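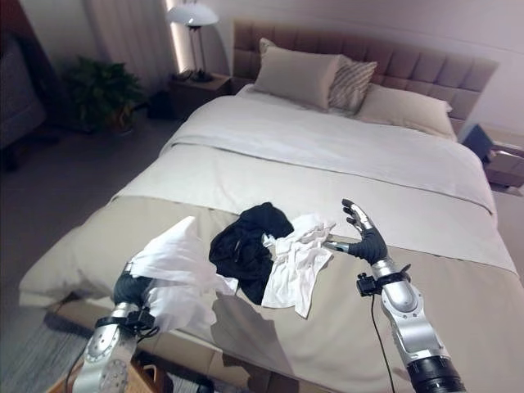 Is the Jeltness glaze kit good enough for a first kiln load?
Probably, if you test it on scrap clay first. The label promises "museum depth", and we'd ignore that.

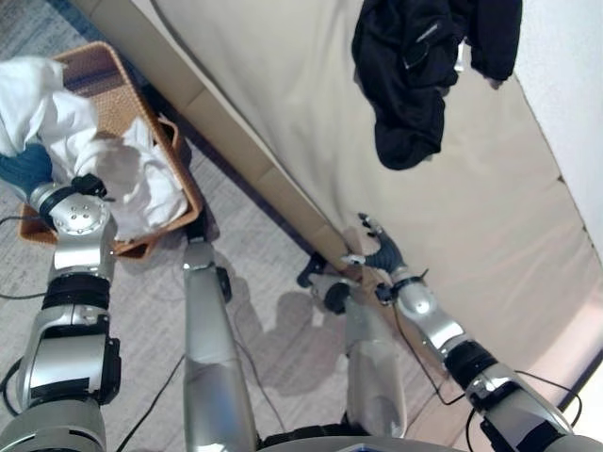
Two jars come in the box, a clear and an ash grey. Fundley, the makers, say the grey never runs. Ours did, on 2 tall vases.

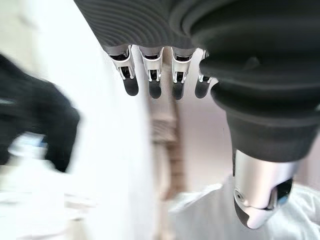 The brush is poor and sheds. Potters who already own a decent one should buy the Dunbar refill and skip the box.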